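Notes for the October talk, Driltcombe session. 18 minutes plus questions. Slides are Fung-ping's; the order below is mine, so follow this if the two disagree.

## Opening (2 min)

Say hello, thank Hui-mei Wei for the invitation, and get to the question fast: *can one policy learn a skill from two very different hands, and does each hand get better for it?*

Short answer is yes, with a catch. Promise them the catch early so they stay awake for it.

The project is called Onu. Fung-ping Wan started it, I joined once the first results looked interesting, and we've been having a great time with it ever since. Say that part out loud. People in this field are too shy about enjoying their work.

## The task (3 min)

Keep this plain. There's a soft toy and there's a bin. Toy goes in the bin, or toy comes out of the bin and onto the mat. That's the whole task, and I love it for being so small. When something fails, you can usually say what failed.

Soft toys are harder than they look. They squash, they roll over when nudged, and the place you touched a moment ago has moved by the time you close your fingers. A wood block forgives a sloppy approach in ways a plush toy won't. 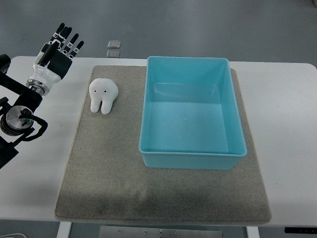 We record every demonstration by teleoperation, with the viewpoint up at head height. Each episode is one pick and one place, and then the operator resets by hand. Each hand has 300 episodes in the training set. We held back another 30 per hand for checking the labels and never trained on those.

Mention the operators here. They were told to work at their own pace and to keep their mistakes in. If a grasp slipped and they recovered, the slip stayed in the episode. Fung-ping fought for this and she was right – recoveries are some of the most useful data we have.

## Two hands, one action space (4 min)

Slow down for this section. It's the part people ask about afterward.

The humanoid hand and the two-fingered gripper have almost nothing in common at the joint level. If you pad the smaller action vector with zeros and train on everything together, you get a policy that's mediocre with both. We did that first. Show the curve, laugh at it, move on.

What we do now:

1. Describe the motion as where the *grasp center* should go, in the table's coordinates. For the gripper that's the midpoint between the fingertips. For the hand it's a point in front of the palm that we fit once per hand.
2. Describe closing as a single number from open to shut. The multi-fingered hand has far more freedom than that, and we throw most of it away on purpose.
3. Give each hand its own small decoder that turns those values back into joint commands. The big shared network never sees a joint angle.

Somebody will object to step 2. They should! One number is a brutal squeeze for a hand with that many joints. My answer is that for this task, most of what the operators did with the fingers could be rebuilt from one number anyway. For turning a key or buttoning a shirt, I wouldn't try it.

Pause. Drink water. Ask whether the grasp center idea is clear before going on, and wait for real nods.

## What happened when we shared (4 min)

Now the fun bit. On toys it hadn't trained on, the gripper policy trained alone succeeded in 73 percent of trials. Put the number up by itself and let people guess what sharing did to it.

Then show the paired bars. The gripper improves, and most of the gain comes in the approach, before the fingers close at all. The shared network has seen so many more ways of coming in over the rim that it stops bumping the wall of the bin. The closing motion itself hardly changes.

The catch, as promised: the transfer is lopsided. The gripper learns plenty from the hand, and the hand learns much less from the gripper. We think the hand is bigger and needs more clearance, so its paths are safe for the gripper to copy, while the gripper's tighter paths are risky for the hand. That's a guess. We have one experiment that supports it (the widened-rim test, backup slide) and none that rule out the other explanations.

Talk through a reach into the tub here, slowly, with your own two fingers as the gripper. The audience should notice how much has to be settled before anything gets touched: which wall to come in over, how wide to open, how far the lower finger can drop. Those choices are where the shared data pays off.

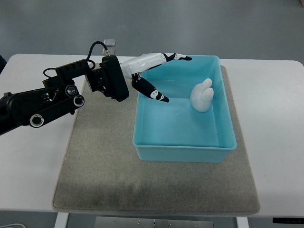
## What didn't work (3 min)

Don't rush this to save time for the demo clip. Cut the clip if you have to.

- **Image augmentation on the hand.** We tried painting one hand over the other so the network couldn't tell them apart. It took ages and made both policies worse. We suspect the network wants to know which hand it has.
- **Joint force channel.** The signals from the two hands were too different in scale and in noise. Normalizing helped a little. We dropped it.
- **Switching hands at test time with no warm-up.** A decoder for a new hand still needs some demonstrations of its own. Be clear about this, since the abstract reads a bit more hopeful than it should.

The team at Staltuvbridge had a similar problem with the force channel and went for separate encoders. Their draft is worth reading, and I'd like to see the two ideas put together.

## Next, and questions (2 min)

Next up is a third hand, probably the Brolleo, if the mount arrives. If the grasp center holds up there too, I'll be very happy, and if it breaks, I'll have another talk to give.

Likely questions, with quick answers:

- *Why head height for the view?* It sees both the toy and the inside of the bin for most of the reach. We haven't compared it with a wrist view.
- *Does it need the mat?* Don't know. All our training data has it.
- *Is the data available?* Soon. Fung-ping is finishing the labels. Take email addresses on the sheet by the door.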